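Category: Datasets / Higher Education / Text

# Foltola Commuter College Essays

Welcome, and thank you for stopping by! This is the data card for the Foltola essays, a collection of 769 short pieces of writing by students at commuter colleges, all of them on the subject of getting to class, paying for class, and fitting class around everything else. I have been living with these essays for a good while now and I'm very fond of them, so please forgive me if the card runs on a bit in places.

The name comes from Foltola, the town where the first batch was gathered. Two more campuses joined later, one in Trinisico and one in Tlapale, and by then the name had stuck.

## What's in it

Each record is one essay, with a handful of fields beside it:

- `essay_id` — a plain number, with no meaning beyond order of arrival
- `campus` — Foltola, Trinisico or Tlapale
- `term` — fall or spring
- `program` — as the student wrote it, lightly tidied (so "nursing (pre)" became "pre-nursing", but "undecided, maybe welding" was left alone, and I'm glad it was)
- `commute_minutes` — what the student told us, one way
- `text` — the essay itself

The shortest essays we kept run to 200 words and the longest to 1000, and those were the limits we gave the students. A few people sailed right past the upper one, and we asked them to trim their own work so that we weren't doing it for them. One student trimmed hers by taking out every adjective, and I think it's one of the best in the whole set. 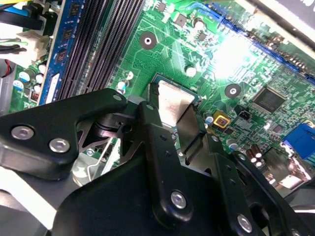 The commute field deserves a little patience. Some students gave the drive on a good morning, some gave the bus on a bad one, and a fair number simply wrote 60 and moved on with their lives. If you plan to do anything serious with that column, please read a couple dozen of the essays first and see how they talk about travel. You'll get a much better feel for what the number is worth. An empty value means the student left the line blank, and a zero means they told us they live across the street or in the family apartment above the shop next door (yes, there's more than one of those!).

## How it was gathered

Students in first-year writing courses got the prompt in class and had two weeks to answer. Taking part in the collection was separate from the assignment. Everybody wrote the essay, and afterward each person could sign a form to let us have a copy, or not. Instructors didn't see who had signed until grades were in.

The prompt was short: "Tell us about a day when going to college was hard to fit in." We changed nothing in it between terms, although in Tlapale the instructors read it aloud in Spanish as well. Essays written in Spanish are kept as they came and have not been translated. You'll find them mixed in with the rest.

## Cleaning

Names of people, employers and streets have been swapped for bracketed tags such as `[sister]` or `[employer]`. I did the first pass with a script and the second by hand, one cup of coffee at a time. Spelling and punctuation are the students' own. Please don't fix them in a version you pass along — the way somebody spells "tuition" at two in the morning is part of the record.

Known trouble spots:

- Curly quotes were turned into straight ones in the Trinisico files, but not in the others.
- A few essays came in as scans and were typed up again, so line breaks there are ours.
- `program` has stray trailing spaces. I keep meaning to get to it.
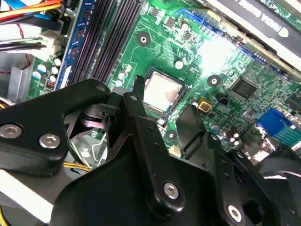 ## Files and loading

Everything is in one folder, as comma-separated text in UTF-8:

- `essays_fall.csv`
- `essays_spring.csv`
- `prompt.txt`
- `CHANGES.md`

Any spreadsheet program will open the two CSV files, but do watch the line breaks inside the `text` column, which some older programs take for new rows. The Grultdale reader script, kept in its own repository, handles them properly and will also join the two terms for you.

## Use and credit

You're welcome to use the essays for teaching and for research. We ask that you don't use them to grade or rank actual students, and that you don't try to work out who wrote what. If you quote an essay, quote it with its `essay_id` and campus. Credit should go to "Leopoldo Galindo and the Foltola essay writers", in that form please, with the writers included.

Corrections are always welcome, however small. The next update is planned for November, and anything that reaches me before then will go into it, with a line in `CHANGES.md` to say what was changed and who spotted it.

Contact: Leopoldo Galindo, Foltola essays | © the essay writers | Back to top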